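[보도자료] 중고 운동복 수선·나눔 서비스 '부나라리', 2월에 두 번째 작업실 엽니다
"옷장에서 삼 년 묵은 그 바람막이, 저희한테 보내 주세요"

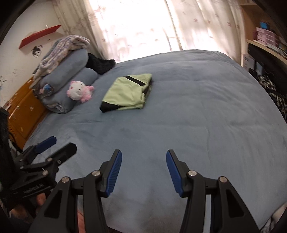

청회색 침대보 위에 개어 놓은 연두색 옷. 검은 사선 줄이 들어가 있다. (사진 제공: 부나라리)

12월 13일 금요일

안녕하세요, 부나라리(Vunarari)에서 수선과 홍보를 같이 맡고 있는 데스타 하드구입니다. 보도자료라는 걸 제 손으로 써 보는 게 처음이라 예전에 받아 둔 다른 회사 자료를 몇 개 펼쳐 놓고 흉내를 내 봤는데, 세 줄 쓰고 나니 제가 읽어도 졸리더라고요. 그래서 그냥 평소에 손님들께 말하듯이 쓰기로 했습니다. 기자님들, 필요한 부분만 쏙쏙 뽑아 쓰셔도 괜찮습니다!

먼저 소식부터요. 저희가 2월에 두 번째 작업실을 엽니다. 이름은 '홀로우(Holow)'예요. 지금 쓰는 작업실은 재봉틀 앞에 앉으면 등 뒤로 사람이 못 지나갈 만큼 좁아서 택배가 몰리는 월초에는 복도에서 상자를 뜯곤 했거든요. 홀로우에는 수선대와 세탁실이 따로 있고, 손님이 직접 와서 옷을 고르고 입어 볼 수 있는 방도 생깁니다. 이 방은 제가 제일 오래 졸라서 얻어 낸 거라 자랑을 좀 하고 싶어요. 거울도 큰 걸로 달 겁니다.

부나라리가 뭘 하는 곳인지 처음 들으시는 분들을 위해 조금만 설명드릴게요. 저희는 안 입는 운동복을 받아서 빨고, 고치고, 다시 입을 사람에게 보내는 일을 합니다. 러닝 재킷, 등산 바지, 자전거 저지, 아이들 축구 유니폼 같은 것들이요. 정장이나 코트는 안 받습니다. (가끔 보내 주시는데 정말 예쁜 옷이어도 저희는 다룰 줄을 몰라요. 죄송합니다.) 운동복만 하게 된 건 대표인 엘레니 가시가 원래 등산용품 매장에서 수선을 하던 사람이었기 때문이에요. 방수 지퍼 가는 법, 늘어난 허리 밴드 살리는 법, 열로 붙인 솔기가 들뜰 때 다루는 법 같은 걸 저도 전부 엘레니한테 배웠습니다.

올해 저희 작업대를 거쳐 간 옷은 모두 3449벌입니다. 그중 2151벌이 새 주인을 만났고요. 나머지는 어디로 갔느냐는 질문을 제일 많이 받는데, 일부는 아직 순서를 기다리고 있고 일부는 부품이 됐습니다. 지퍼, 조임끈, 똑딱단추, 반사 테이프처럼 멀쩡한 건 다 떼어서 서랍에 넣어 둬요. 예전에는 색깔별로 정리했는데 요즘은 크기별로 바꿨고, 저는 아직도 적응을 못 해서 매번 엉뚱한 서랍을 엽니다.

홀로우가 문을 열면 새로 시작하는 것도 있습니다. '페리치(Perić) 수선반'이라는 저녁 수업이에요. 일주일에 한 번, 집에 있는 옷을 들고 와서 그 자리에서 직접 고쳐 가는 수업입니다. 첫 달은 손바느질만 합니다. 무릎 구멍 막기, 밑단 올리기, 빠진 조임끈 다시 끼우기까지요. 재봉틀은 둘째 달부터 만지고요. 강사는 스타브로스 델리치 씨가 맡아 주기로 했습니다. 돛과 텐트를 오래 꿰매 온 분인데, 바늘땀이 얼마나 고른지 처음 봤을 때 저는 기계로 박은 줄 알았어요. 스타브로스 씨에게 보도자료에 넣을 말씀을 한마디 부탁드렸더니 이렇게 보내 주셨습니다.

"바늘에 실 꿰는 것부터 합니다. 못 꿰어도 오세요. 돋보기는 작업실에 있습니다."

길게 써 달라고 다시 부탁드렸는데 충분하다고 하셔서 그대로 싣습니다.

배송도 조금 바뀝니다. 그동안은 보내시는 분이 상자를 구해서 포장까지 다 하셔야 했잖아요. 2월부터는 신청하시면 '브루르코(Brurko)'라는 회수 주머니를 먼저 보내 드려요. 거기에 옷을 넣고 끈을 조여 문 앞에 두시면 됩니다. 주머니 자체도 수선이 안 되는 텐트 천을 잘라 만들었고, 첫 물량으로 1000장을 넘게 준비했습니다. 재단은 아메리쿠 카르도주 씨가 도맡았는데, 텐트 천이 미끄러워서 가위보다 칼이 낫다는 걸 중간에 알아내고부터 속도가 확 붙었어요. 무늬는 다 제각각이라 고르실 수는 없습니다. 저는 주황색이 제일 좋던데 사무실 의견은 갈립니다.

보내실 때 부탁드리고 싶은 것도 적어 둘게요. 세탁은 안 하셔도 되지만 젖은 채로는 넣지 말아 주세요. 주머니 속도 한 번만 확인해 주시고요. 저희가 찾은 것 중에는 집 열쇠도 있었고, 반쯤 먹은 에너지바도 있었고, 결혼반지도 있었습니다. 반지는 주인께 잘 돌아갔어요! 고장 난 부분을 아신다면 쪽지에 "왼쪽 주머니 지퍼가 안 올라가요" 정도로만 써 주셔도 저희가 찾는 시간이 많이 줄어듭니다. 접는 방법은 아무래도 상관없습니다. 반듯하게 개어 보내시는 분도 계시고 둘둘 말아 보내시는 분도 계신데, 어차피 저희는 받자마자 다 펼칩니다.

받는 쪽 이야기도 해야겠네요. 고친 옷은 누구나 신청하실 수 있고, 수선비와 배송비만 내시면 됩니다. 청소년 운동부에서 단체로 신청하시는 경우는 수선비를 받지 않아요. 이 부분은 세탁과 출고를 맡은 벨리미르 페테크가 강하게 밀어붙여서 생긴 원칙입니다. 본인이 어릴 때 형 유니폼을 세 시즌 물려 입었다고 하더라고요. 그때 등번호가 마음에 안 들었던 게 아직도 서운한지, 지금도 유니폼이 들어오면 번호부터 깨끗이 떼어 놓습니다.

대표 엘레니 가시의 말도 전합니다. "작업실이 넓어진다고 갑자기 옷을 많이 받을 생각은 없어요. 지금 기다리는 옷부터 제대로 고치고 싶고, 남는 자리에는 사람이 좀 앉아 있었으면 좋겠습니다. 차도 마시고 자기 양말도 꿰매고요."

양말은 운동용이 아니어도 된다고 합니다. 방금 물어봤어요.

개장 첫 주에는 예약 없이 오셔도 작업실을 둘러보실 수 있고, 간단한 지퍼 수선은 기다리시는 동안 해 드립니다. 취재를 원하시는 기자님은 미리 연락을 주시면 재봉틀이 덜 시끄러운 오전으로 시간을 맞춰 드릴게요. 오후에 오셔도 되는데 인터뷰 녹음은 장담을 못 합니다. 수선 전후 사진도 요청하시면 보내 드리고, 회수 주머니 실물이 필요하시면 그것도 한 장 넣어 드리겠습니다.

행사 안내
행사: 부나라리 두 번째 작업실 '홀로우' 개장
시기: 2월 (정확한 날짜는 부나라리 소식지로 안내)
내용: 작업실 공개, 지퍼 즉석 수선, 페리치 수선반 수강 신청
준비물: 고치고 싶은 운동복 한 벌

문의
부나라리 홍보 담당 데스타 하드구
전화는 작업 중에 잘 못 받으니 소식지에 답장을 주시거나 작업실로 메모를 남겨 주세요. 저녁에 모아서 답해 드립니다.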